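From: Solange Coste
To: Rorow church and community list
Subject: Re: [rorow] Should the parish statement come off the website?

Hello all,

I've been meaning to answer Mathis since breakfast and it's now gone ten at night, so forgive me if this rambles. I'll quote him in full, as some of you said the original went straight to your junk folder.

Mathis Chevalier wrote:
> Friends, I'll be blunt. The statement on marriage has been on our
> website since before half of us joined. I've lost count of the people
> who have told me they read it, closed the page and went elsewhere.
> Anneliese's nephew and his husband came to the carol service, sat at
> the back and left before the coffee, and I don't blame them. I'm not
> asking for a vote on doctrine. I'm asking why a page drafted by four
> men in a study is the first thing a stranger learns about us, ahead of
> the time of the service. Can we take it down while we talk? Or does
> talking only start once everybody under forty has gone?
> Mathis

Right. First of all, Mathis, thank you for writing it, and I mean that even though I winced at the last line (I am well over forty and I'm still talking, as you'll all have noticed!).

I was here when the statement went up. I even typed it, on the old computer in the vestry with the sticky space bar. At the time I thought of it as housekeeping. Skosterau had put one out, the Montoya Road people had put one out, and we were told that insurers and visiting speakers and goodness knows who else would want to know where we stood. I don't think any of us pictured a person reading it. I certainly didn't picture my own goddaughter reading it, and she did, at 15, and she didn't mention it to me for 4 years. When she finally did, she was very kind about it, and that was worse than if she'd shouted.

So I've changed my mind, and I'd like to say so here where people can hold me to it. I'd take the page down tomorrow.

But I do want to be fair to Nektarios, who rang me this afternoon and was really quite upset. His point is that taking it down quietly looks like hiding. If the church still believes what the page says, he'd sooner people found it out on a website than after two years of making sandwiches for us and getting fond of everyone. I've turned that over all evening and I think he's got hold of something. Catalina says much the same from the other side — she'd be more hurt by a silence than by a sentence she disagrees with. She's been in churches where everybody was lovely right up to the moment she asked to help with the young people's group.

Before I go on, the stationery pictures.
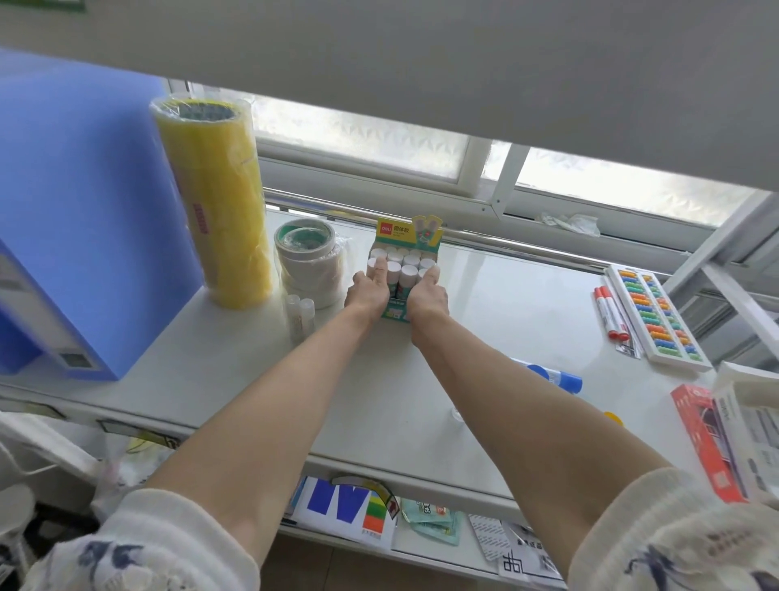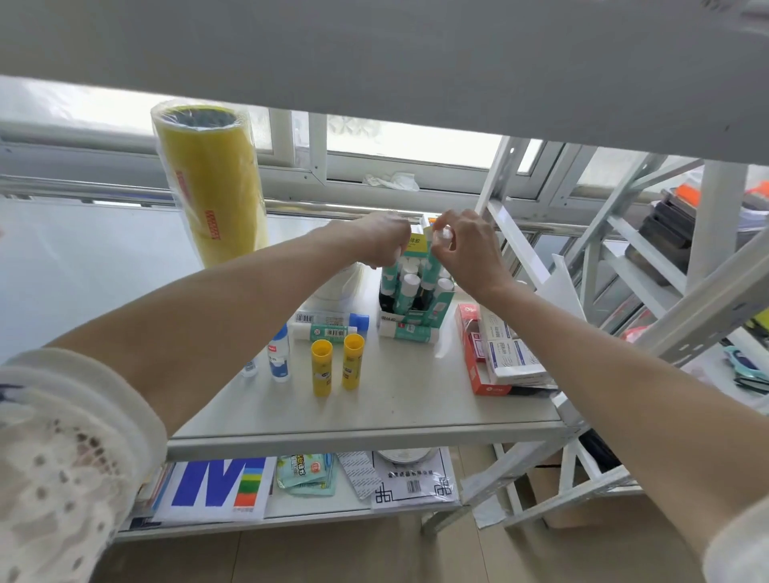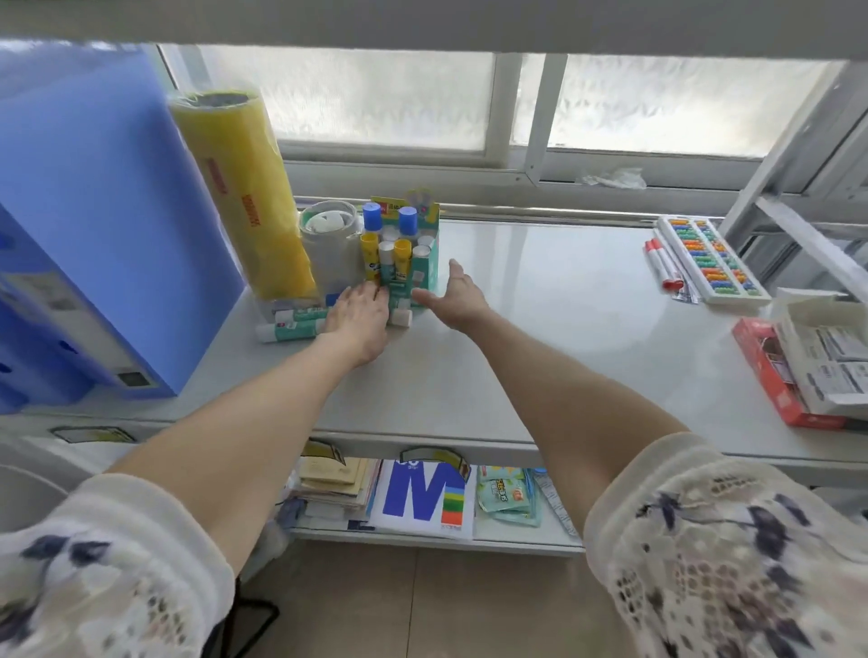
Glue sticks in all three.

Where I part company with Nektarios is on the word "believes". Who does? There were 251 of us on the roll when the statement was agreed and I doubt many were asked. I wasn't, and I typed the thing! If we put it to people now, I think we'd hear a good many different answers, several of them from the same person. My own husband holds two views and changes between them depending on who's been to supper.

Anneliese sent me a note earlier and said I could share it: "I have no wish to make anyone sign anything. I would like my nephew to be able to come to my funeral and sit at the front." I read that standing in the kitchen and had to put the kettle on again.

What I'd suggest, for what it's worth, is a page that tells the truth about where we are. It could say that we don't agree among ourselves, that we're talking about it, and that we can't at present hold a same-sex wedding or blessing in the building. It ought to say plainly what a gay couple could and couldn't do here as well — join, take communion, read a lesson, teach the children — and if we can't answer one of those, then we should say we can't, and get on with finding out. That would meet Catalina's worry and I hope most of Nektarios's. It'd be an uncomfortable page to write. I'm happy to do a first draft, provided somebody younger than me goes through it with a red pen (Mathis, I'm looking at you).

I'd also ask that we stop saying "the young people" as if they were a weather system. They're Catalina's two and the lad who does the sound, and they've all got email addresses.

One last thing. Somebody suggested off-list that we wait and see what Arkema Street decide in March. I'd prefer we didn't. They've been deciding for as long as I've known them, and their last discussion paper ran to 335 paragraphs. I did try. I got as far as the second appendix.

If you'd rather ring than write, I'm in most evenings after seven, and I promise not to pass on anything you don't want passed on.

Love to all,
Solange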